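I'd been promised coffee and a look at wallpaper, and I got both, although the coffee took a while because we started talking in the stairwell and didn't really stop for two hours.

The woman I'd come to see runs Prillel, a small pattern studio that draws winter wallpaper and pretty much only winter wallpaper. She asked me to leave her name out of it ("put the studio in, the studio needs the work"), so that's what I'm doing. I found her through Minduma, the shop where I buy my lining paper, where one of her sample books was lying open on the counter at a page full of red-breasted birds. I stood there long enough that they offered me a chair.

So, first question, and I know it's an obvious one. Why bullfinches?

"My grandmother had them at the feeder every December," she said. "They're greedy. They sit there like little aldermen and eat all your buds. I wanted a bird with some weight to it. A robin on wallpaper turns into a Christmas card in five minutes."

She draws everything by hand first, in ink, and she showed me the drawers. There are 376 sheets in there for this one pattern, and she knows that because she had to number them for the printer, Kratochvíl, who scanned the lot. Most are pinecones. She says a pinecone is the hardest thing she has ever tried to draw, and that the early ones look like hand grenades. (I saw them. She's right!)

What surprised me was the color. I was expecting white and green, and she went with a dusty pink-beige for the ground, with the snow as white dots over the top and the trunks in blue-grey. I asked if anybody had tried to talk her out of it.

"Everyone. The printer rang me up to check I hadn't sent the wrong file. But go out at four in the afternoon when there's snow in the air and look at the sky. It's pink. It's kind of a dirty pink, and it's lovely."
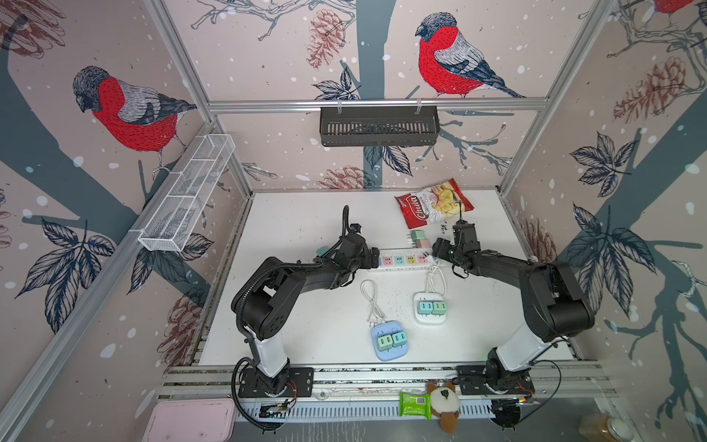
Prague, 15 February 2024

We moved on to scale, which is where I have opinions, having once papered a hallway in something so small and busy that it made my sister carsick. The birds on this one are big. The trunks are wide and they run on slants, too, so you get one dropping straight down a wall and another leaning across the next, and bare branches wandering off between them.

"People are scared of a big print in a small space," she said. "They think it'll close in on them. I think it's the opposite. Give me a little place with three walls and I'll put the biggest bird I've got in it. You'll lose the top half of one somewhere, so what? You lose half the bird in the garden too. It's behind a branch."

That made me feel better about corners, I have to say. I always fuss over where a repeat gets chopped, and she doesn't fuss at all. Her one rule is to decide where you want your best bird and work outward from there. Hang that drop first, even if it means an awkward sliver at the end.

I asked what she'd put with it. White, she said, straight off — a plain white table, a white basket, nothing with a pattern of its own. She's fine with bare metal as well, and thinks silver looks good against the pink. Her pet hate is matching cushions. A company called Flosico once wanted to do a whole set of them, bird cushions, bird curtains, a bird lampshade, and she turned it down after two meetings.

"I'd have had to look at it in people's houses," she said.

The leaves are my favorite part, and I told her so. Some are filled in grey-blue and others are only fine navy lines, and they turn up in clusters low on the wall where you'd expect the drawing to get lazy. She was pleased about that. She'd added them late, when the lower part felt empty, and it took her almost 80 evenings at the kitchen table with the radio on.

Is there a spring version coming? She made a face.

"I've tried. I drew some blossom and it looked like a shower curtain. I'm going to do hares, I think. Hares in the same snow."

I went home with a roll end under my arm and a strip of samples, and I've had a piece pinned up over my desk since then. The pink really does change when the light goes. I'm measuring the back hallway on the weekend.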